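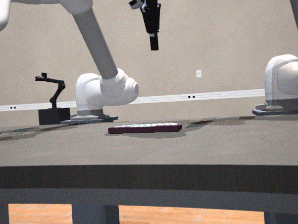
A keyboard with white keys on a round-edged table.

Looking After the Garden Gate: A Guide for Young Helpers
Carrasco Home and Garden Learning Pages, January 2019

Many homes have a gate between the garden and the street. A gate is opened and closed many times each day, so its moving parts need regular care.

What are the parts called?
The hinges join the gate to its post and let it swing. The latch holds the gate shut. The post stands in the ground and carries the weight. On most gates the post goes down about 50 centimetres, where it is set in concrete.

Why do gates squeak?
When two pieces of metal rub together, they make a noise. This rubbing is called friction. Oil makes a thin, slippery layer between the pieces - the gate then moves quietly and wears out more slowly.

How can children help?
Ask an adult before you begin. Brush away leaves and cobwebs with a soft brush. Wipe the gate with a damp cloth, then dry it. An adult should put 3 drops of oil on each hinge and swing the gate 20 times to spread it.

What is rust?
Rust is the reddish-brown coating that forms when iron meets water and air. It can be grey or orange in places too. Tell an adult if you find any, and do not pick at it, as the flakes can be sharp.

Pool gates
A pool gate must close and latch by itself. Children should never prop one open, climb it or touch its latch. Checking a pool gate is always a job for an adult.

Words to know
Friction: the rubbing of one surface against another.
Hinge: a joint that lets a gate or door swing.

Text by Dalibor Baláž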